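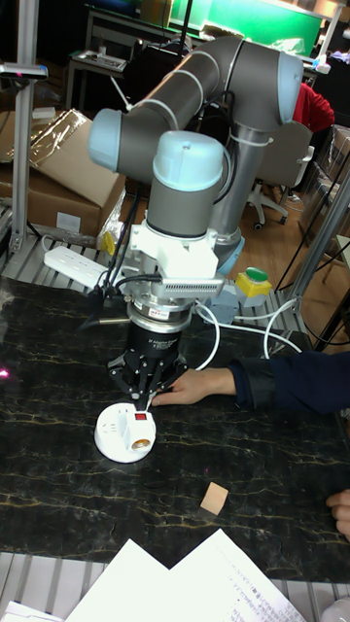

Prasanna Wickramasinghe

2019-09-10

I own more ways of attaching a light bulb to a wall than I own light bulbs. I found this out over the weekend, when the bulb in the hall went and I went looking for a spare in the drawer where the spares live. There were no spares. There were sockets, adapters, a thing that turns a small socket into a big socket, a thing that turns it back again, and a coil of lamp cord that I apparently saved from a lamp I can't remember liking.

The white one is my favorite. It's round, it has a red rocker switch on top about as big as a fingernail, and the brass-colored screw socket is on the front, so the bulb sticks out at you like a nose. It is not a lamp. It's what's left of a lamp once you've taken away everything a person would want to look at. I've been fond of it since June, when I bought it at Mastov, the hardware store on Thambiah Avenue that has one register and a parrot.

I went in for a dimmer. I'd like that noted. I came out with this, a packet of wire nuts and a conversation about gutters.

The plan was a reading light. My side of the bed has a lamp called the Skarnlow, which has a linen shade, a heavy base and a switch halfway down the cord, meaning behind the nightstand, meaning on the floor, under the book I'd just put down. Every night for years I have ended the day by leaning out of bed and patting the carpet. I've knocked over water. I've switched off the clock instead. Once I got hold of the cat, who took it personally.

So a socket with the switch right on it seemed like the future. You reach out, you press the red thing, you're in the dark. I'd put a nice bulb in it, one of the big ones with the curly filament, and it would look deliberate. People in magazines have bare bulbs. They also have concrete walls and no visible cords, but I figured I'd work up to that.

What I hadn't thought about is that a round thing on a cord doesn't want to be anywhere in particular. On the nightstand it rolls over to face the wall. Tape its cord down and it faces the ceiling, and now you're reading by the glow off the plaster. I tried hanging it from a cup hook, and for one evening it was perfect, except that pressing the switch sent it swinging, so that the last thing I saw before sleep was my own shadow going back and forth over the closet like something in a submarine movie. You also have to press a rocker switch against something. Hanging in midair, it just backs away from you. You end up holding it in one hand, right by the hot bulb, and pressing with the other, and by then you are fully awake and having opinions.

The cord is its own subject. White cord, to my mind, is made of memory. It remembers the exact shape it was in when it came out of the package and goes back to it whenever you leave the room. I ran mine down the wall behind the nightstand with those little clips that have a nail through them, and it bulged between the clips like a row of hammocks. I took the clips out. Now I have a cord and a row of holes.

My brother-in-law Nivaldo Cavalcanti came for dinner in the middle of all this and was shown the bedroom, poor man, between the chicken and the pie. He looked at it for a while. He asked what I had in there, and I told him a 100-watt, and he asked whether I'd read what it said on the socket. I had not read what it said on the socket. I'm still not sure people do. He unscrewed the bulb with a dish towel and we went back and ate pie, and he didn't bring it up again, and I thought that was classy, and the next morning he texted me a link to a page about fires.

It's got an LED in it now, a small one. Much better. The light is the color of a dentist, but you can put your hand on it.

There are notes, naturally. I can't do a job around the house without writing on paper first, and I can't read my own handwriting after. The page for this one says LAMP at the top with two lines under it, then "shelf? bracket?" and then a phone number with no name. I called it. It was the parrot store. They didn't have brackets either.

Where it's ended up, after all this, is the hall closet. I know. But listen, the closet has never had a light. It has 238 years of coats in it and a vacuum, and I've spent my whole time in this apartment finding the vacuum by kicking it. Two screws went into the underside of the top shelf, with a loop of twine around the neck of the socket, pulled tight so it sits flat against the wood and can't go swimming off when you touch it. The rocker has something solid behind it at last. The cord goes down the back corner and out under the door to the outlet by the phone table, and if you're about to tell me that a cord under a door is a bad idea, Nivaldo got there first. He's coming over with a drill.

And I love it! I go in there for no reason. I open the door, reach up, press, and there are the coats. I found a scarf I'd accused two separate people of stealing. I found 3 umbrellas, one of which opens. I found a box marked GOOD BULBS, and inside it, wrapped in newspaper, were the good bulbs, so the hall light is fixed too, and it only took a drawer, a hardware store, a bedroom and most of a summer.

The Skarnlow is still on the nightstand and I'm still patting the carpet. There's a kind of switch you can splice into a lamp cord wherever you like, up high, by the pillow, where your hand already is. Mastov has them on a card by the register for a few dollars. I asked about it on Saturday and the man said yes, most people just do that.

The rest of the drawer I've sorted into an egg carton, one adapter to a cup, with the coil of cord on top so the lid won't close. If anyone needs to turn a small socket into a big one, I'm home most evenings.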